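Notebook, processor handling cell (Filden bench)
02/02/2026
Entry by Lihua Ding

Picked up the right finger problem where it was left. Symptom as logged: processor sits at a slight roll in the jaws after pick, and the roll is not the same from one pick to the next. Cell cycle counter at start 1,894.

Powered down, air not fitted on this one so nothing to bleed. Took the finger off and checked the pivot screws. Upper screw on the right link had backed off by a visible amount, lower one still tight. No thread lock on either. The September rebuild sheet says thread lock on all pivots, so either it was missed or somebody has had the link off since and not written it down. If it was you, add a line to the log.

Cleaned the threads, one drop of medium, torqued with the small driver. Moved the link by hand through full travel. No binding. Play at the tip is lower than before but I did not have the dial gauge (it is at Plorkberg for calibration), so no figure.

Tip faces wiped with isopropyl. Left tip has a polished patch near the corner. Not deep enough to change it. Look again at the next service.

Gripper force was set at 15 in the Dinu config, units as shown on the page, whatever they are. Left it alone. The temptation is to raise it when a part tilts, but the grip is on the substrate edge and I do not want to chip a corner. Loose pivot first, force last.

Re-taught two poses after the link went back on:

- fixture pocket, approach and grip. Old pose was off in rotation. Saved as a new version, old one kept.
- socket, hover pose only. The final descent is still locked out in the program and stays that way until the tilt is sorted. Pins in that socket are not repairable here.

Wrist camera: lens wiped, focus ring not touched. Exposure at the fixture is too high on the right side and washes out the background. It does not affect the pocket, but the edge finder is picking up the bright area now and then. Tried masking it in software and that is enough for now. A bit of matt card on the far side would be better.

Wrist camera, fixture pocket and then over the open socket:
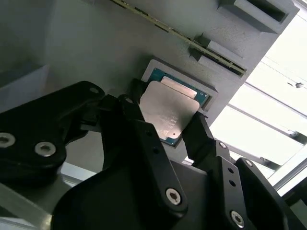
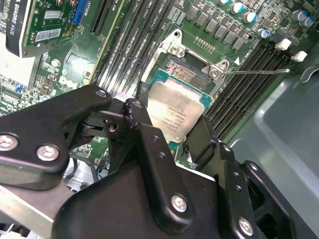
Remaining roll I put down to the grip point being too close to one corner. Plan is to shift the pick along the edge in small steps and log the angle from the edge finder each time. Six picks per step, same processor, same pocket. Change nothing else during the run, including the lighting.

The Nano controller dropped its connection once while I was saving poses. Log shows error 855, then a normal reconnect. Reseated the network plug at the controller end. Has not come back, but I only ran it for a short while after that. If it does come back, swap the lead before looking at anything else.

Still to do:
- dial gauge back, measure tip play on both fingers
- thread lock on the left bracket screws, which I have not checked
- card behind the fixture
- ask Filden for a spare pair of tips
- correct the rebuild sheet so the pivots have a tick box each

Cell left powered down, lockout tag on, key in the drawer.

Last updated 02 Feb, evening
Workshop notebook, shared copy. Contact: Lihua Ding | Back to top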